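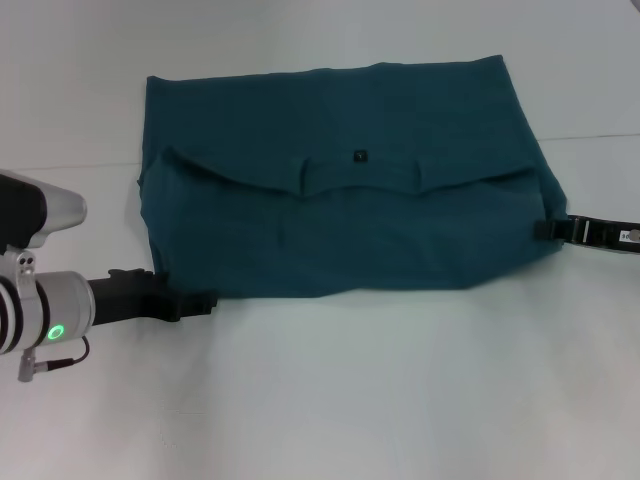

Falten, aber wie? Unser Projekt im Wäscheraum

Eigentlich wollte ich über Verpackungsmüll schreiben, aber das Thema war schon weg. Also Wäsche! Im Nachhinein bin ich ganz froh, denn über den blaugrünen Strick auf dem weißen Tisch habe ich in diesem Semester länger nachgedacht als über manche Klausur (meine Mitbewohnerin kann das bestätigen).

Die Ausgangsfrage kam aus der Kleiderkammer Umdale, wo wir seit dem Herbst mitarbeiten. Dort landen Oberteile aller Art im Regal, und jeder faltet sie so, wie er es von zu Hause kennt. Das Ergebnis sind Stapel, die kippen. Wir wollten wissen, welche Faltung im Regal am längsten ordentlich bleibt, auch wenn ständig jemand darin wühlt.

Was wir gemacht haben

Insgesamt haben wir 325 Teile gefaltet, verteilt auf zwei Methoden. Die erste heißt bei uns »Brief«: breites Rechteck, oberer Teil locker über den unteren geklappt, sieht dann ein bisschen aus wie ein Umschlag. Die zweite ist die klassische Ladenfaltung mit Brett, die uns Czesław Walczak gezeigt hat. Er hat früher bei Rorlow im Verkauf gearbeitet und ist unfassbar schnell – ich habe neben ihm ausgesehen wie jemand, der zum ersten Mal ein Hemd in der Hand hat.

Nach einer Woche im Regal haben wir jedes Teil wieder herausgezogen und notiert, ob die Kanten noch lagen. Beim Brief waren 177 Teile dabei, der Rest lief über das Brett.

Was mir aufgefallen ist

Weicher Strick macht, was er will. Die Klappe beim Brief liegt selten ganz glatt, die Kante wird wellig, und manchmal staucht sich der Stoff dort zu kleinen Fältchen. Am Anfang habe ich die immer wieder glattgestrichen, später nur noch bei den hellen Sachen. Feste Baumwolle war viel dankbarer! Da reicht einmal drüberfahren, fertig.

Beim Brett sind die Stapel gleichmäßiger geworden, dafür dauert es länger, und man braucht eben das Brett. Wir hatten nur eins, und das lag ständig woanders.

Offen ist noch, wie wir mit Kapuzen umgehen. Im Mai machen wir damit weiter, dann hoffentlich mit einem zweiten Brett und einem größeren Tisch.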